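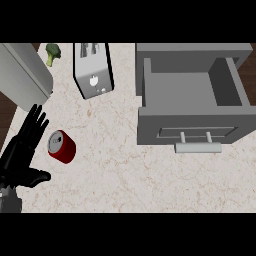
A hand over a pale marble countertop.

In defence of the crowded kitchen bench

Apr 26, 2022
By Deolinda Calado
6 min read

My aunt kept her kitchen bench the way other people keep a shed. There was a bowl of lemons, a radio with flour in its speaker, the bills under a jar of buttons, and usually a cat who had been told. You could always find somewhere to put your cup down, though you might have to move a cabbage first, and I don't remember anyone minding.

I've been thinking about that bench because we spent most of last November looking at new ones. Every showroom we walked through (and we did a good many, my poor husband trailing behind with the tape measure) wanted to sell us a kitchen with nothing in it. The toaster goes in a cupboard. The kettle goes in a different cupboard, with a special door that lifts. At Milline a very kind young man showed us a drawer for hiding the dish rack, and I did my best to look pleased for him.

Now, I like a wipe-down as much as anybody, and I know clutter weighs on some people terribly. My neighbour Zübeyde Kurtuluş cleared hers right back when she retired and says she sleeps better for it. She has lived in that house more than 60 years and I wouldn't dream of arguing with her. But when I visit I do miss her big blue teapot, which used to sit out all day and now has to be asked for.

A kitchen where things are left out tells you what you're allowed to do in it. My grandkids help themselves to bread at our place as the bread is right there, and the 12-year-old has started making soup, mostly out of whatever he can see.

We kept the old bench in the end, and spent $200 on having the chipped corner mended. The lemons are back on it.

8 comments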